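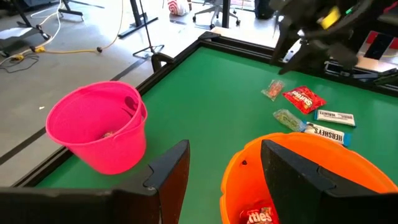
Heiðrún Hedegaard maintains that a sweet tooth is best served by two buckets and a clear tabletop, and a good many households that sort their candy at home have come round to her way of doing it. Candy sorting is the dividing up of mixed sweets, usually after a holiday or a party, into containers by kind, by owner or by how soon they are likely to be eaten. It is a pleasant, slow sort of pastime, and in many families it is looked forward to nearly as much as the eating.

Containers

Plastic buckets in bright colors, such as pink and orange, are easy for small children to tell apart and will stand up to a fair amount of bumping. Mixing bowls and shoe boxes do perfectly well too. In the Kjærgaard method, named for the family that wrote it down, one bucket is kept for the small wrapped candies and another for bags, and whatever is left waits on the table until everyone has had a say.

Kinds of candy

Most sorters begin with the wrapper. Bagged candy like Skittles goes together, chocolate bars like Hershey's make a second group, and gummies in clear packets a third (some people split these again by color, which can take up a whole happy evening in November). Chocolate is usually kept away from sunny windows.

Variations

In the Greta variation, played by up to 5 people, each sorter picks one piece to keep before the buckets are filled.

See also: Candy dish; Party favor; Trick-or-treating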